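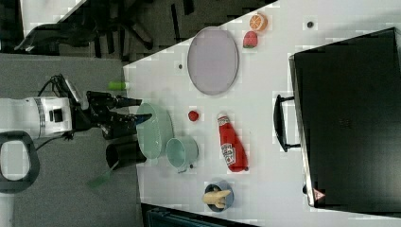
Re: [Dramani-house] Play kitchen, what stays and what goes

Wenceslao Palacios wrote:
> I have wiped everything and put it out on the white table. Can we
> agree what goes back in the box? I'd keep the lot. Also, does the
> ketchup count as food or as crockery? The label on the box lid says
> "FOOD ONLY" and I don't want another thread like the one in May.

Wenceslao,

Ketchup is food. I say this as someone who has watched a four-year-old put it on a strawberry, an orange slice and her brother.

My votes, for what they're worth. Keep the banana, and keep it in the blue bowl if you like, though it will be under the radiator by lunch. Keep the teal mug. The big oval plate can stay, but it doesn't fit in the box flat and I'm tired of forcing the lid – could it live on the shelf with the Burex tins? The pale green plate fits, so no quarrel there.

The black cup is fine for utensils as long as it stands further in. Anything near the edge of that table is on the carpet within 7 minutes.

I'd say no to buying the Vundier set. It has 12 more plates and we have, at a generous estimate, two children who ever lay a table. The rest are in catering.

The small red round thing I have always served as a tomato. Other views welcome, off list please.

Mercy Kariuki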